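Elvira Muñoz has looked after the shared studio at Mirkholm for almost two years, and her main interest is what ends up on the floor. The room is used for planning in the morning and for sitting about in the evening, so it holds two kinds of furniture that do not naturally go together: upright boards on feet, and soft seating.

"Boards on stands take more floor than people allow for," she says. "You measure the panel and forget the feet. The feet stick out, and then you can't push a sofa up to them."

Her layout keeps a walking gap of 47 centimetres between the boards and the seating. It was 43 until May, when Catrin Powell, who shares the cleaning, asked for room to get a mop through.
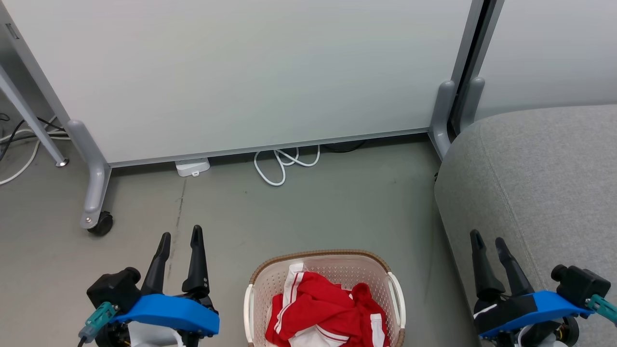
How does she deal with washing in a room that is meant for work?

"It goes in a basket with two handles, and the basket goes back to the laundry room at 5 o'clock. Sports kit is the usual thing. I don't fold it, I just carry it."

Cables are the harder problem. Muñoz prefers them coiled and tied, and kept to the wall side where possible. A loose loop under a bottom rail gathers dust and catches on a castor when the stand is turned. She uses cloth ties, as plastic ones have to be cut off each time something is moved.

She would like the small devices off the floor as well – a shelf at socket height would do – but the wall there is thin and the fixings she tried pulled out. Powell has suggested a tray. Muñoz has measured for one and is waiting for the price.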